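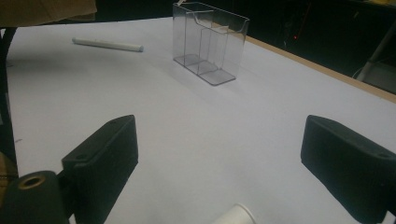
Second month on the new job, and I still say "packing" when people ask what I do. Came in at six. My locker is the same one, my badge still says Packing, Totbridge, and the pay slip says Operator Support. The Vullovport site got the change in spring and we got it after them.

The work now is desk sets. A holder, a marker, whatever else the customer has ordered that week. I used to put them together by hand at the long bench with two others. Now the Climar does the picking and I teach it where it goes wrong, which means taking hold of the fingers and going through the move slowly until the log accepts it. Clear plastic is the worst. It does all right with white pens on most days, then you give it something see-through and it closes next to the thing.

Yesterday's count was 3,815 for the line. Today was 3,835, so twenty better, and the supervisor wrote it on the board. On the old bench we never had a number that exact. We had full pallets or we didn't.

My wrists are better. I want to put that down because I complain enough in here. I haven't needed the brace since the change and I sleep through. What I miss is talking. There were three of us at that bench and we talked all shift, mostly about food. One took the money and left, one went to nights. I get more than two hours at a stretch now without saying a word to anyone, and then the person who comes by is asking about an error code.

Meeting at half past one. The man from Varghese, who put the system in, said no more jobs would go from our side before December. Somebody asked about after December and he said that was a question for the site. The site manager said it was too early to say. I wrote both answers down on the back of my break sheet.

They are offering a course, evenings, for the maintenance grade. It is more money and it is in Vullovport, so the late bus home. I took the form. It's on the kitchen table under the gas bill.

Soup for dinner. Need to buy bread and call about the boiler.

Print this entry | E-mail this entry

This site uses cookies to remember your settings. By continuing to read you agree to their use. OK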